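From: list member, Fendthorpe
To: worktop-finishes list
Date: 2021-01-20
Subject: Re: Hard wax oil vs. lacquer on strip worktops, cure times

On the previous message:

> We fitted beech strip tops in the Fendthorpe kitchens in October and
> used Pirnilero two-part lacquer throughout. Three of them now have
> white bloom near the sink cut-out. The supplier says it is moisture
> from below. The fitter says the second coat went on too soon. Has
> anyone got actual numbers for recoat times in an unheated room? The
> tin says 4 hours at 20 degrees and nothing else.

I can give you part of an answer. The recoat figure on the tin assumes 20 degrees and moderate humidity, with air moving over the surface. In an unheated room in October you are more likely to be at 11 or 12 degrees overnight, and at that temperature I would not recoat the same day. My own rule is to double the interval for the first ten degrees lost and to leave it overnight below 14. I have no laboratory backing for this. It comes from test boards kept in an outbuilding with a cheap logger.

The supplier and the fitter may both be partly right. Bloom caused by moisture from below tends to follow the end grain, so look at the cut edge of the sink opening first. If the edge was left bare, or had a single coat brushed on after the sink was dropped in, water gets into the strips there and travels along the grain. The film above goes milky in streaks running with the strips. Bloom from trapped solvent is patchier, pays no attention to the glue lines, and is usually worst where the coat is thickest, for instance where the roller was set down or lifted.

A test that costs nothing: warm the patch gently with a hair dryer, held well back, for two or three minutes. If the white fades and comes back over the next day or so, you have water in the timber and the source is still there. If it fades and stays away, it was probably in the film. If it does not change, the film has let go of the wood and needs to come off to the nearest glue line.

On film thickness, I aim for three thin coats at no more than 200 g per square metre in total on the face, and the same on the underside. The underside is where most people economise. A top sealed on one face only will cup, and on a long run the movement shows first at the mitre bolts. One of mine, 3,329 mm long, went up by nearly 3 mm in the middle over a single winter with bare wood beneath. After it was taken off, coated below and refitted on slotted brackets, it settled within half a millimetre.

As for sheen, a gloss surface shows scratches sooner than satin, and coloured plastic on it will throw a tint under side light which can be mistaken for staining. Move the item before reaching for the sander.

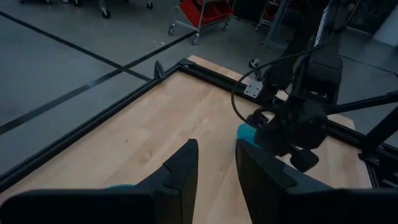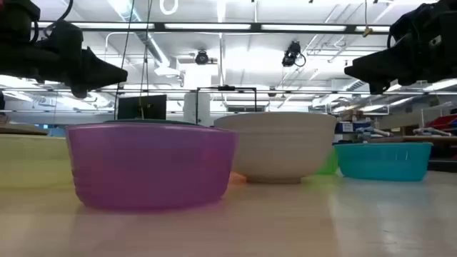
Rissanen: I agree with most of this but would put the recoat interval higher for anything with a high-build primer underneath. We had 281 panels through the Nustalport workshop last year, mostly oak and ash strip, and the ones recoated the same day at under 15 degrees accounted for nearly all the soft corners. Overnight plus a light cut with 320 grit gave no trouble. I would also say that the hair dryer test is unreliable on oak, where the open grain holds air and looks white for its own reasons. Use a pin meter on the cut edge and compare it with a reading well away from the sink.

The pin meter is a fair point and I should have mentioned it. On beech I would want to see the two readings within two percentage points of each other. A bigger gap than that and I would stop treating it as a finishing problem and look at the sink clips and the sealant bead.

Regarding hard wax oil, which was the original subject of this thread: it will not bloom in the same manner, but it needs attention round the taps every six months or so, and tenants will not do it. For let property I would still choose lacquer and spend the time on the edges. Spot repair is the one strong argument for oil. You can abrade and re-oil a patch the size of a saucer and lose the join. With two-part lacquer you are committed to a whole panel, or to a visible ring.

If the fitter has kept the batch numbers, check the hardener ratio as well. An under-catalysed mix stays soft for weeks and marks under a hot pan, and it blooms at the slightest provocation. A thumbnail pressed into the face somewhere out of sight should leave nothing after seven days.

I can post the logger readings as plain text if there is interest. It is about 1,000 lines, so I will not attach it unasked.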